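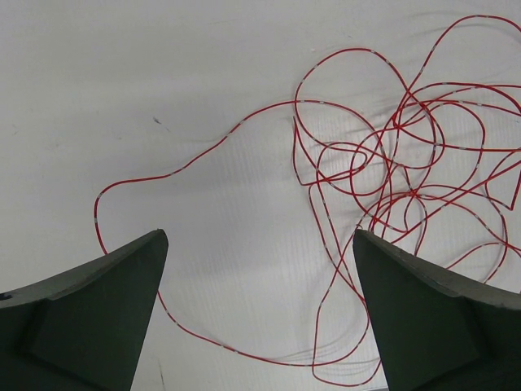 Tangling is the spontaneous crossing and knotting of a long, flexible material such as thread, rope, fishing line or wire. It happens when loose material is moved about and one of its free ends passes through a loop. Long, thin and limp materials tangle most readily; short or stiff ones seldom do.

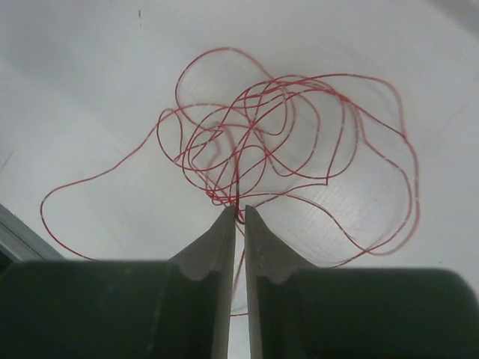 Causes

A coil kept in a box has little to hold its turns in place. Shaking lets the turns slide over each other, and the ends then weave between them. Twist left in the material from winding makes it curl into small loops, which catch on their neighbours. In a tumbling trial at Cledach, Marcus Brannigan recorded 2,595 knots in 300 lengths of cord. Lengths with both ends tied together produced far fewer.

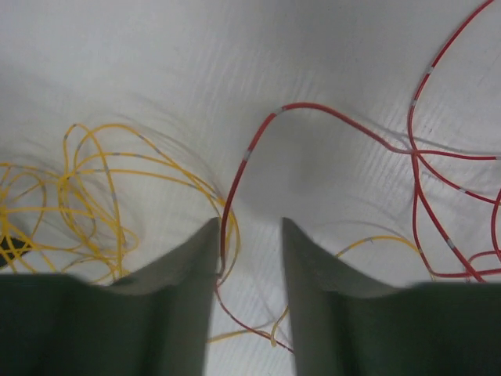

Prevention

Sailors and climbers commonly store rope in a figure of 8, which puts opposite twists into each half of the turn and cancels them out. Yarn is wound into balls or skeins, and garden hose onto reels. The Rurkach net makers kept their lines on flat boards with a notch at each end – a method described by Shakuntala Mishra in her history of the trade.

Undoing a tangle is usually easier if it is first loosened all round. Pulling on an end tends to tighten it. 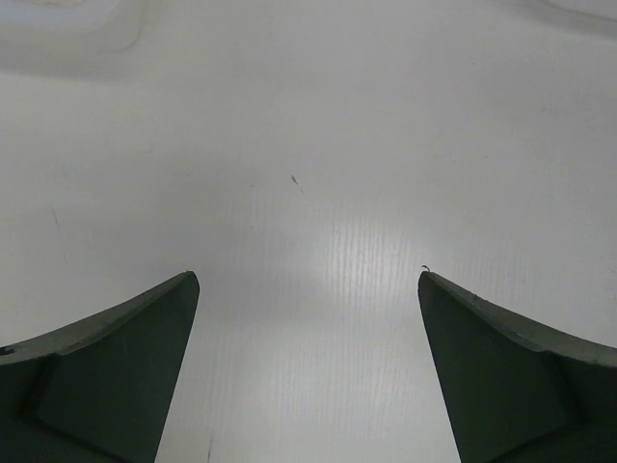

Open gripper above a plain, pale surface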